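Edov wants to print a footbridge out of clay. Well, a clay mix

The Edov workshop is in Follamau, behind the bus garage, and it smells like a wet flowerpot. Two engineers met me there at 9 in the morning. They asked to go without names, company habit, so in what follows they are the older one and the younger one.

First question, the obvious one. Why clay?

"Because it's under our feet," said the older one. "You dig a foundation, you truck the dirt away, then you truck cement in. We wanted to keep the dirt."

The material is called Fletell. Clay, plant fiber, a binder they won't talk about. It goes through a nozzle in thin layers and each layer is pressed sideways as it lands, so the fibers lie along the path. That last part is the new bit. Ordinary printed clay is weak between layers, it splits there like a stack of wet cards. Fletell still splits, but later, and slower.

How much later? The older one pulled up a chart. Batch 355 was the first to carry its test load overnight. Before that, everything cracked by dinner time.

"We had a lot of bad dinners," the younger one said.

What changed in 355 was the fiber length. Shorter. They had assumed long fibers would hold better, and in hand-mixed samples they do. In the nozzle they tangle, leave air pockets, and the piece fails from the inside where you can't see it. The younger one wanted to go short from the start. The older one did not. This came up more than once.

The bridge itself is planned for a drainage channel on the Cortés side of town. Foot traffic only. It is an arch, so the whole thing is in compression, which clay likes. Printed in three pieces indoors, carried out, set down on a temporary frame, joints packed with more of the same mix. Then the frame comes out.

And rain?

"Rain is the question," said the older one. There is a lime coat on top and a roof over the deck, a small one. They soaked one sample for two weeks and it came out soft to the depth of a fingernail. Good enough? "For a wall, yes. For a bridge, ask me in April."

I asked about cost and got a shrug. The material is cheap, the time isnt. A full arch piece needs slow drying, turned every few hours, and somebody has to be there at night to do it. They would like a machine for the turning. There is no machine yet. 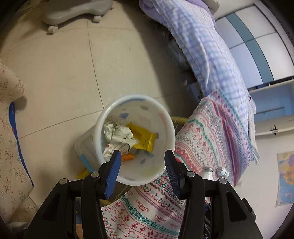 A reader in Cortés who saw the plans at the library wrote to me that she likes the arch fine but can't find anything in them on what happens when the channel floods, since the footings sit right at the high water line. I put that to both of them.

The younger one nodded before I'd finished. The footings are going to be stone, he said, not Fletell, and they are being moved back from the bank. The drawings at the library are the old set.

"We should of swapped those," said the older one.

Next up is batch 501, with a different binder and a bit less water. If it holds they start printing the first arch piece. If it doesnt, they go back to the 355 recipe and make the arch thicker, and heavier, and the carrying gets harder.

Last thing I asked was whether either of them would walk across it first.

"With my lunch," said the younger one. The older one said he would wait for the dry season, and went to turn a sample.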